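Bridside Readers Forum > Authors and Bibliographies > Series order and pen names

Thread: Kakumov series, are the two "Bako" books canon or not?

pagecount
I am putting together a reading order for the Kakumov novels and have hit the usual problem. The jacket of the last hardcover says there are 12 books in the series. The list in the front matter of the same hardcover also shows 12, but it leaves out the two written under the Bako name and counts the novella as a full book. The library catalog puts the Bako titles under a separate author heading with no cross reference.

Does anyone have a source for whether Rosaura Escobar wrote the Bako books herself, or whether they were farmed out? I have read both. The second one has Kakumov in it under his own name for one chapter, so I would like to place it somewhere.

tallow_street
Escobar wrote both. The copyright page of the first Bako book reads "Copyright Rosaura Escobar writing as L. Bako." It was dropped from the paperback, and that is where the farmed-out story comes from. Check a hardcover.

pagecount
I only have the paperbacks. Can you post the exact wording on the second one?

tallow_street
Second one says "Copyright Isteo Press." No author named. That was standard for their house names at the time and proves nothing in either direction.

R_Dunmore
I disagree that it proves nothing. Isteo held copyright in its own name on work for hire. If Escobar kept copyright on the first Bako book and the publisher held it on the second, the terms were different, and the simplest reason for different terms is a different writer. Compare the prose. The first Bako has her short chapters and almost no dialogue tags. The second has "he growled" and "he snapped" on every other page.

tallow_street
Her early Kakumov books have plenty of "he growled." She stopped doing it at book four. If the second Bako was a trunk manuscript sold late, the style would look early.

R_Dunmore
Possible, but then you need a reason why a trunk manuscript mentions the port strike from book five. Page 161 of the paperback, second paragraph. It is not a passing mention either, Kakumov's alibi depends on it. 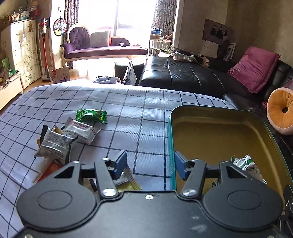

The chapter with the strike in it also gets his rank wrong. He is called "Inspector" three times. He resigned at the end of book three and every later book is careful about it, including the novella. An author can forget a hair color. I find it hard to believe she forgot the event the whole second half of the series is built on.

pagecount
I had not noticed the rank. Just checked and it is there, pages 158 to 163. Everywhere else in the book he is only referred to as "the man from the harbor office," which would fit either before or after he resigned.

quillon
The rank may be an edit. Isteo had a habit of adding a known character to a standalone to help it sell. If you remove that one chapter the plot still works. Nothing in the next chapter refers back to it. So you could have an Escobar manuscript with one inserted chapter by an in-house editor, which would explain the rank, the strike and the dialogue tags in one go.

R_Dunmore
It would explain the first two. The dialogue tags are all through the book.

quillon
Fair. I have not read it since it came out.

mrs_halloway
The newsletter Escobar mailed to readers covered some of this. I have most of the run. In the January issue after the second Bako came out she wrote: "Mr. Bako has retired and I wish him well. He was better company the first time." People have been quoting that line for years as an admission that she did not write the second one. I read it as her not liking the book.

tallow_street
Same here. Plenty of writers dislike a book they wrote.

R_Dunmore
"Better company the first time" is a strange way to put it if she was in the room for both.

mrs_halloway
She wrote that whole newsletter in that tone. In the same issue she describes her tax return as a houseguest.

pagecount
Is any of the newsletter run online? I would like to cite it directly instead of through a forum post.

mrs_halloway
Not that I know of. It was photocopied and stapled, roughly 35 issues in all. I can type out the relevant paragraph and give you the issue heading. I won't scan whole issues and put them up, the estate has been clear about that.

pagecount
The paragraph and heading would be enough. Thank you.

verso_recto
Moving away from authorship for a minute. The reading order question can be settled without it. Internal dates:

Books one to three, consecutive years.
Novella, the winter after book three.
First Bako, no dates, no Kakumov. Read it anywhere.
Book four, the following spring.
Book five, the port strike.
Second Bako, during or just after the strike, per page 161.
Books six onward, publication order is fine.

If you accept the second Bako at all, it goes between five and six. If you don't, skip it and nothing later depends on it.

tallow_street
Agree with that except for the novella. The novella mentions the new ferry terminal being open. In book four the terminal is still under construction. Either the novella goes after book four or she made a mistake.

verso_recto
The hardcover of book four says "under repair." The paperback changed it to "under construction." I don't know who made the change.

tallow_street
All right, then the hardcover order holds. I was going by the paperback this time.

R_Dunmore
For what it is worth I would list the second Bako as "attributed" and leave it out of the numbered sequence. Putting it between five and six as a numbered entry tells new readers it is settled.

quillon
Most new readers will not care about the distinction. They want to know what to read next.

R_Dunmore
Then an unnumbered line in the right position serves them too.

pagecount
I will do it that way. Numbered entries for the full-length Kakumov novels, novella as 3.5, both Bako titles unnumbered, the second one marked "attributed, see notes." The notes will give the two copyright lines, the page reference and the newsletter paragraph without drawing a conclusion. That takes the numbered total down to 11, and I will add a line on why it does not match the jacket.

tallow_street
I would still mark the first one as confirmed. The hardcover copyright page is not ambiguous.

pagecount
Agreed, confirmed for the first.

verso_recto
Can you also note which edition each page number comes from? The later printing of the second Bako was reset and the pages are off by several.

pagecount
Will do. Mine is the first paperback printing. List is up in the bibliography section now, dated 6/21/26. Corrections can go in this thread.

mrs_halloway
Sent you the paragraph by private message. The heading on my copy has the issue number written in by hand, so treat that part with caution.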